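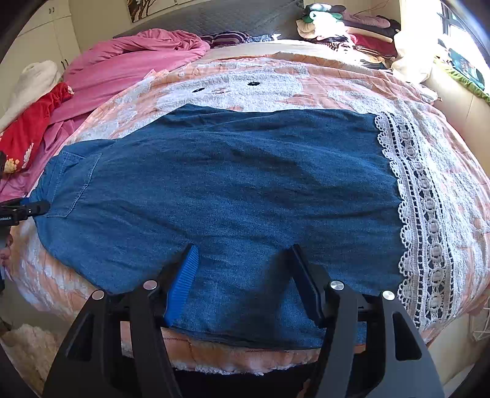 Denim with a lace edge, laid out on the bed.

I own too many clothes I'm saving. You probably do too. There's the good sweater, the shirt for when company comes, the thing with the tags still on because no dinner has ever seemed fancy enough for it. My friend Johanna Fankhauser calls this "closet jail," and I laughed until I went home and looked at mine.

So here's my opinion, and I'll fight for it: wear the nice stuff on a boring day. Wear it to the post office! Wear it to clean out the fridge, if you're careful with the mustard (I wasn't, and the stain is fine, I've made peace with it).

I turned 51 in July, and I'd been keeping one dress since I was 37. Fourteen years on a hanger. When I finally put it on, the elastic had gone crunchy and the zipper wouldn't budge. All that saving, and the dress got old anyway, in the dark, without one decent party to show for it.

My sister Shona Yule thinks I'm nuts. She says that if you wear your best things every day, you've got nothing left for the big occasions, and I do see her point about weddings. Fine, keep 2 outfits back for weddings and funerals. But a whole closet of them? Come on.

I wore velvet to the dentist last week. The hygienist wanted to know where I got it, and we had a lovely chat about thrift stores, or as much of one as you can have with a mouth full of cotton.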